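Ostley Craft Room: Gallery, November

The craft room on the second floor has been open since spring, and these pages show it in use. The gallery now holds 187 pictures. They are sorted by table, and this page covers the two cream tables pushed together by the wall, which are used for bottles, caps and small packing jobs.

The two tables are the same color and are kept edge to edge so there is one large surface to work on. Anything used often stays toward the back, by the wall. Please leave the near table clear when you finish.

The tape and the wire hanger are on the far table in both pictures. The yellow cap and the small clear glass bottle are in the first. 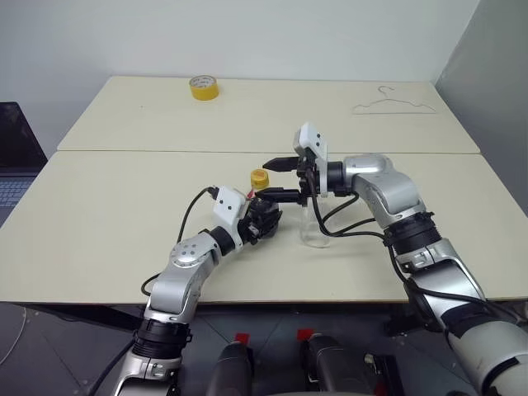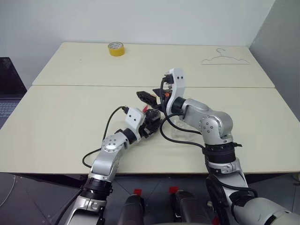

Naveed Bukhari wrote in to ask whether the small bottles could be stored with their caps on. He had 33 of them to fill for the Tanoli fair and spent most of an evening matching caps to necks. He would also like a second roll of tape, a clear one, because the yellow shows through his labels.

Clear tape has been ordered and will go in the drawer under the window. Bottles and caps will stay in separate bins for now. Caps are sorted by size, and the size is written on the front of each bin. If a cap turns more than once without catching, it is the wrong one, so try the next size up.

Wire hangers are for drying cloth and ribbon. Take them from the hook behind the door and put them back there at the end of the day. We have eight.

Paula Toma keeps the list of supplies. Requests for the next order can be left in the tray by the sink until the end of the month.

Next page: the sewing corner and the shelves from Clirkar.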